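Werkstattbuch der Robotik-AG
Lesezeit: 3 Minuten

09.08.2019

Liebe Leute, ich schreibe das noch schnell auf, solange ich es im Kopf habe, denn am Montag ist davon erfahrungsgemäß die Hälfte weg (und die andere Hälfte steht dann auf einem Zettel, den keiner findet). Leandro Ocampo war wieder den ganzen Nachmittag dabei, Nilton kam etwas später und hat dafür Pflaumenkuchen mitgebracht, von dem für die Frühgruppe leider nichts mehr übrig ist. Tut mir wirklich leid!

Greifer am Fenstertisch

Wir wollten heute endlich den Nullpunkt sauber einmessen. Letzte Woche hatten wir ja noch mit dem alten Wert gearbeitet und uns gewundert, warum die Klötzchen von Polirwood immer ein bisschen schief in der Schachtel landen. Leandro hatte den Verdacht, dass es an der Software liegt, ich hatte den Verdacht, dass es an uns liegt, und am Ende haben wir uns darauf geeinigt, erst einmal ganz ohne Klötzchen anzufangen. Also Tisch freigeräumt und nur den Greifer draufgelassen, damit beim Verfahren nichts im Weg ist.

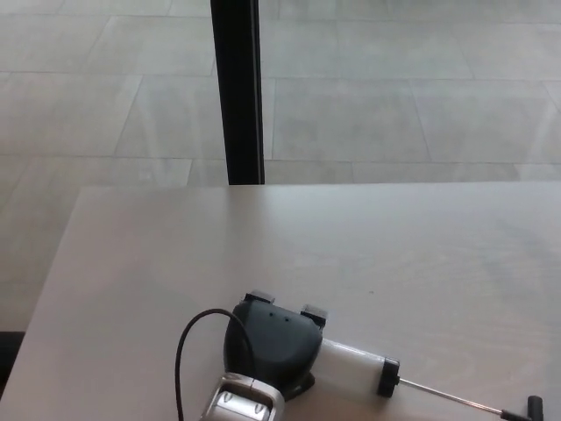

Messfahrten

Die Referenzfahrt haben wir auf 290 mm gesetzt, gemessen ab Tischkante, und das bitte auch so lassen. Danach 100 Durchläufe mit der langsamen Einstellung, Nilton hat die Strichliste geführt und sich tapfer gehalten. Die Abweichung blieb die ganze Zeit unter 2 mm, das ist für unseren Aufbau richtig schön und besser als alles, was wir im Mai hatten! Mit Tempo 800 sieht es anders aus, da kommt die Achse beim Abbremsen ins Schwingen und man hört es auch, so ein Brummen, das Leandro »die Hummel« getauft hat. Ich habe die Rampe flacher gestellt, danach war die Hummel leiser, aber ganz verschwunden ist sie nicht. Die Werte liegen im gemeinsamen Ordner unter »Juditz«, Unterordner Fenstertisch.

Ach ja, das Kabel. Bitte vor jedem Start einmal mit der Hand nachfühlen, ob es frei läuft, das dauert drei Sekunden.

Noch offen

- Kabelführung ordentlich lösen, Nilton zeichnet einen Halter zum Drucken
- Rampe bei Tempo 800 nochmal in Ruhe durchprobieren, am besten zu zweit
- Klötzchen wieder dazunehmen, erst die großen
- Anmeldung für Plavstead: zwei Unterschriften fehlen noch, ihr wisst, wer gemeint ist
- bei Espinoza nach den Ersatzschrauben fragen, die Lieferung ist immer noch nicht da

Wer in den nächsten Tagen allein an den Tisch möchte: gerne, der Schlüssel hängt am üblichen Platz. Nur bitte nicht die Parameterdatei überschreiben, sondern eine Kopie mit eigenem Kürzel anlegen. Ich habe heute fast eine halbe Stunde gebraucht, bis ich die richtige Fassung wiedergefunden hatte, und dann war es auch noch meine eigene Schuld. Die Strichliste klebt hinten im Buch.

Drucken | Per E-Mail versenden

Neueste Einträge
Erster Versuch mit der Sortierschachtel
Was wir für Plavstead noch brauchen
Klötzchen von Polirwood: Maße und Macken
Akkus richtig lagern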